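Wrist view vs overhead view disagree on grasp point for soft objects
Manipulation software > Perception and calibration
Started 07/11/2021

tallgrass_ik
Looking for opinions on a fusion problem before I rewrite a node I would prefer to leave alone.

Setup: one arm, parallel gripper, one small wrist camera, one overhead camera, white table. The task is tabletop pick of toy kitchen items from a text prompt. Segmentation runs on both views, the masks get lifted to the table frame, and a grasp planner (our fork of Baidoo, several versions behind) takes the merged estimate.

Hard items are fine. Plush items are where it comes apart. The overhead centroid and the wrist centroid for the same object differ by more than the planner tolerance, and the merge node picks whichever has the higher mask score. Close in, the wrist score is always higher, so the wrist estimate wins at exactly the range where it sees the least of the object.

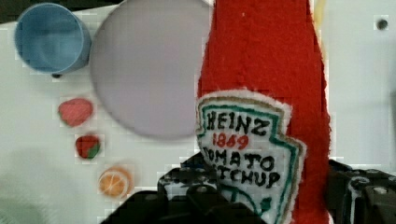 Wrist view at close range. Label lettering partly behind the gripper, top of the bottle out of view.

The segmenter returns a confident mask on the red felt, with a hole where the gripper covers it. The centroid of that mask shifts away from the gripper. Servo on it and you chase your own occlusion.

Things I have tried:
Masking the gripper from the URDF projection. Helps, but the hole is still a hole.
Dropping wrist weight below a fixed standoff. Works for the bottle, bad for the small felt fruit.
Widening planner tolerance. It then accepts everything.

Log for one session is 3066 merged estimates, 740 of them flagged by the consistency check. Almost all the flags are on plush.

knurled_edge
Your score is a classification confidence. It says the pixels are probably bottle. It says nothing on how well the centroid is constrained. Using it as a fusion weight is the bug, and everything else on your list is a patch over it.

Propagate a covariance. If the mask touches the image border or the projected gripper silhouette, inflate along the direction of the missing part. Then do an ordinary information-weighted merge.

tallgrass_ik
Agreed in principle. How do you get the inflation direction when two sides are clipped? With the bottle I lose the top to the image border and part of the label to the gripper.

knurled_edge
Inflate along both normals. You get a fat ellipse and the overhead estimate dominates, as it should.

Bogdan Husar
I disagree with handing it back to overhead. The overhead extrinsics in these rigs are the weakest number in the whole chain. Someone bumps the mount and you are off by a finger width until the next calibration. The wrist camera is rigid to the flange, so its error is bounded.

Freeze the target before occlusion starts. Take the last estimate where the mask was clear of both border and gripper, hold it in the base frame, and go open loop for the last stretch. We do this on the Hindaldale cell and removed a lot of code in the process.

knurled_edge
Open loop is fine until the object moves. Plush moves when you brush it.

Bogdan Husar
Then use contact or gripper width to detect the miss and back off. You need that recovery branch anyway.

tallgrass_ik
I have the recovery branch. It backs out to the observe pose and replans from overhead only, which brings me back to the extrinsics question. Same objects from overhead, arm over at the right side of the table:
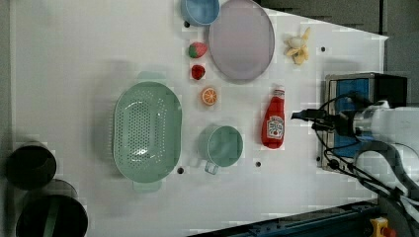
Renata Quiroga: check how you lift the overhead masks before blaming either camera. If you intersect the centroid ray with the table plane, you are assuming zero object height. For a flat felt orange slice that is close enough. For a bottle it is not, and the error changes sign depending on which side of the optical axis the object sits. It also changes a lot between standing and lying, so one height per class will not save you.

tallgrass_ik
Plane intersection, yes. No depth on the overhead camera.

Renata Quiroga
Then estimate pose class first (standing or lying), use two heights for the bottle, and lift to half height. Rerun your log offline. I would expect a good share of the flags to go away with no change to the merge node.

knurled_edge
That fixes the bias. The weighting is still wrong.

Renata Quiroga
Yes, but do them in that order. If you tune a covariance on top of a biased lift you will end up hiding the bias in the noise term. I have had to dig one of those out of a Lateck stack and it took most of May.

cdr_pilcrow
Side question: are your timestamps from capture or from arrival? Our arrival lag on the wrist stream was 700 ms under load, and it looked exactly like a centroid offset during approach.

tallgrass_ik
Capture, hardware clock. I stopped the arm and compared static frames as well. The offset is still there with nothing moving.

cdr_pilcrow
OK, that rules it out.

tallgrass_ik
Offline rerun is done with pose class and half-height lift. Flags on the standing bottle are mostly gone. Flags on the lying bottle are down, less so. The felt fruit did not change, as expected, so those really are occlusion or extrinsics.

Next step is the border and silhouette inflation on a branch. I will also try Bogdan's freeze as a separate mode so the two can be compared on the same log.

Bogdan Husar
You cannot compare the freeze on a log. It changes the trajectory, so the later wrist frames would be different ones. Run it live.

tallgrass_ik
Fair. Live for that one, then. I will post the branch under the Sistthorpe repo once the silhouette test stops depending on our gripper model.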